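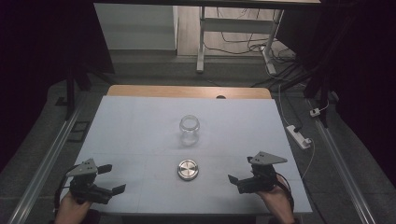

Frasco de vidro transparente, de boca larga e rosca, com a tampa metálica pousada à frente.

Conservação Doméstica de Alimentos
Apontamentos da aula 2: o frasco, a tampa e a fervura
Docente: Áine Kavanagh

Bem-vindos de novo! Na aula passada ficámos pela história (e eu, como de costume, perdi-me na conversa e não cheguei aos frascos), de modo que hoje começamos logo por eles. Peço-vos que leiam estas folhas com calma antes da prática, de preferência na cozinha, com um ou dois frascos dos vossos à mão para irem comparando.

Escolha do frasco

O vidro tem a grande virtude de não guardar cheiros nem sabores e de nos deixar ver o que se passa lá dentro. Para compotas e picles convém uma boca larga, por onde passem bem a colher e o funil. Passem o dedo devagar pelo bordo, à procura de lascas: uma falha minúscula basta para estragar a vedação. Frascos com riscos fundos ou bolhas no vidro ficam para guardar botões ou arroz, que também fazem falta numa casa.

Quem comprou o manual da Walgate encontra na página 19 um quadro com as medidas mais comuns. Atenção que os nomes das medidas mudam de país para país, e já vi alunos muito aflitos por causa disso.

Lavagem e esterilização

Lavem tudo com água quente e detergente, enxaguem bem e ponham os frascos numa panela alta, com um pano no fundo, cobertos de água. Contem dez minutos a partir do momento em que a água ferve a sério, e deixem-nos lá dentro até à hora de encher. Vidro frio e doce a ferver não se dão bem, como a minha bancada pode testemunhar.
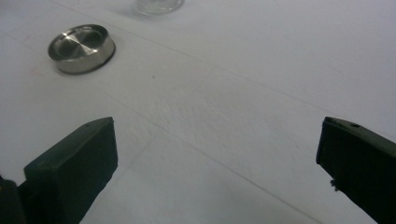
Durante o enchimento, deixem sempre um espaço livre entre o alimento e o bordo. Numa compota, meio centímetro chega; nos picles, um pouco mais, e os legumes têm de ficar bem cobertos pelo vinagre. Passem uma espátula fina junto às paredes para soltar as bolhas de ar e limpem o bordo com um pano lavado. É um gesto pequeno, mas um pingo de açúcar na rosca dá muito que fazer quando se quer abrir o frasco em janeiro!

A tampa

Uma tampa amolgada, com ferrugem ou com o vedante ressequido vai para a reciclagem, por mais pena que nos dê. Para os frascos que vão ao banho de água, usem tampas próprias para conserva e sigam as indicações do fabricante quanto à reutilização. Apertem só com a ponta dos dedos, porque o ar precisa de sair durante a fervura. Depois de arrefecer, o centro de uma tampa fina de conserva deve ficar ligeiramente côncavo e não ceder quando se carrega. Se ceder, o frasco vai para o frigorífico e come-se primeiro.

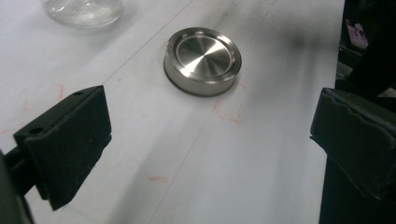 Tampa redonda em aço inoxidável, com o rebordo polido e uma faixa escura na base.

Para a próxima aula

Tragam dois frascos limpos com as respectivas tampas, um pano que possa manchar e um caderno. A receita será a compota de ameixa que fizemos em setembro com a turma anterior, com menos açúcar, a pedido de várias famílias. Quem faltar pode levantar as folhas na sala 724.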